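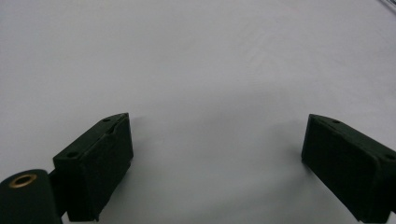

Can a machine do the chores yet?

Members ask us this more than anything else, usually after seeing a video of a robot folding a towel. The short answer is that some jobs are close and most are not.

At the Lindbridge open afternoon in November, Zulkifli Sumampouw gave a talk on where things stand. He spent nine years in packing and shelf work before he moved to Skillgate, and he judges a machine the way he would judge a new starter. Can it do the job on a different table, with a different box, when the light has changed?

Lifting a known carton from a known spot is an old trick and the machines do it all day. Clear plastic is harder. A camera can look straight through it or be thrown by the glare, and then the fingers close in the wrong place. A lot of household things are like this: drinking glasses, storage tubs, the lid you can never find.

Much of the teaching is still done by people. They hold a pair of grippers and do the job by hand, over and over, and the recordings are used to train the machine. It is slow work and hard on the wrists.
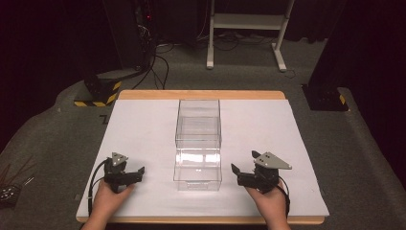

A gripper in each hand, with a clear open-topped box between them.

Zulkifli gave figures from a trial at the Flergate unit. The task was to pick up a clear box and set it down inside a marked square. Out of 100 tries the machine managed 82. When the box was swapped for a taller one it got 40. A person doing the same job would expect to get all of them right, and would be talking to someone at the time.

He was asked when we might have one at home to empty the dishwasher. He would not give a year. He did say that sorting and stacking in small workshops will come first, as the items there change less from day to day - and someone is on hand when one gets dropped.

Notes from the talk are at the Patwary desk for anyone who missed it. Please bring them back when you have finished, as we only have the one set.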